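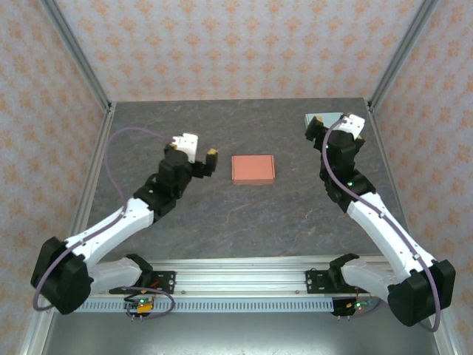 Section 5. When a two-arm lift goes wrong

The handover lift is the best thing the Molach bench cell does, and it's the first thing most people want to try. It is also where nearly all the faults come from. When both grippers have hold of one object, the two arms are joined together through it, and a small error on one side becomes a push or a pull on the other. The good news is that the cell tells you a lot about what happened, and once you learn to read it you'll be back to lifting in a few minutes!

Work through this section in order. Most people skip to 5.3, clear the code, and meet it again on the next run.

5.1 What a lift fault looks like

The controller shows fault 473 (grip force mismatch) when one gripper reports load and the other reports much less than it should. Both arms stop where they are and hold position. The grippers stay closed. They do not let go on their own, even with the fault showing.

You may notice one or more of these first:

- The object tilts as it leaves the table.
- One wrist hums or buzzes while the arms are holding still.
- One end of the object slides in the fingers.
- An elbow swings outward farther than it did on earlier runs.

CAUTION: Keep your hands out of the cell while the arms are holding. The joints are still powered, and a closed gripper can open suddenly when a fault is cleared.

5.2 Getting the object down safely

1. Press Pause on the controller. Do not press Stop yet. Stop cuts holding power and both arms will sag, taking the object with them.

2. Look at the elbows. In a two-arm lift they sit well out to the sides, and they need room to move as the arms come down.

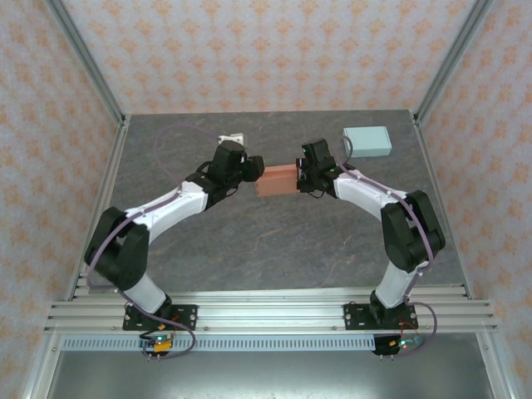 3. Select Lower Together from the recovery menu. The arms come down at reduced speed, as a pair, until the object rests on the table. If the menu item is grayed out, go to step 6.

4. Wait for both load readings to settle, then open the left gripper, then the right. Opening them one at a time lets any leftover twist come out gently.

5. Send both arms to Rest. Skip to 5.3.

6. If Lower Together is not available, slide a foam pad under the object from the front using the long pusher supplied in the Boersma accessory kit. Keep your hand outside the cell. Then press Stop and let the arms settle onto the pad.

NOTE: The fault log keeps the last 30 events. Save it before you restart the controller — a restart wipes it, and you'll want those readings in the next part.

5.3 Finding the cause

This is the fun part, and I mean that. Open the saved log and find the line just before 473.

If one gripper lost load slowly, suspect the fingertips. Wipe the pads with a dry cloth and check that they are seated flat. A pad that has crept toward the end of the jaw will hold a light box all day and then slip on anything heavier.

If one gripper lost load all at once, suspect a cable. Press Stop, switch off at the wall, and follow the cable from the gripper back to the base with your fingers. You're looking for a tight loop at the base servo or a connector that has backed out of its board. Leave enough slack for the wrist to turn fully both ways.

If both loads rose together before the fault, the arms were squeezing or stretching the object. Run the Altolent pair calibration again. Fault 193 in the same log points to this too; it means the two bases disagree about where the center of the table is.

CAUTION: Never reseat a connector with the power on. A green light on a board means it is live.

5.4 Trying again

1. Place a light, closed box in the middle of the table, squared to the rail, with nothing close to it.

2. Run the lift at quarter speed and watch the far end of the box as it rises. If it comes up level, let it finish.

3. Repeat with the object that caused the fault, still at quarter speed.

4. Return to normal speed only when the load readings match through a full lift and lower.

The quarter-speed habit comes from Stijn Van Wijk on the Drakia support desk, and it has saved me a lot of dented boxes. If 473 comes back after a clean calibration, send the saved log to the support desk with the weight of the object and the grip width you used.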